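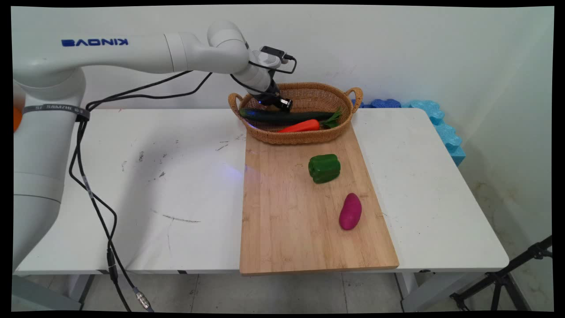
Home Kitchen Boards Baskets Care Contact

Skedside cutting board and vegetable basket

September 2020 – by Nandini Gounder

2 min read

The Skedside set has two parts: one long cutting board and one oval basket. You can order them together or separately.

The board is light in color and rectangular, and it leaves room for a bell pepper in front of the basket while you work. Please wash it by hand and let it dry standing up. Do not leave it in the sink – the wood does not like this. Every second month we advise a thin coat of oil.

The basket is woven wicker with two looped handles, one at each short end. A cucumber can lie in it lengthwise, with a carrot next to it, leaves included. For cleaning, a soft dry brush is enough.

Item number, board: 132
Item number, basket: 255

Orders leave our store in Porncombe within 6 working days. If one handle becomes loose, write to Blagoje Stan in the repair department and he will send you the return form.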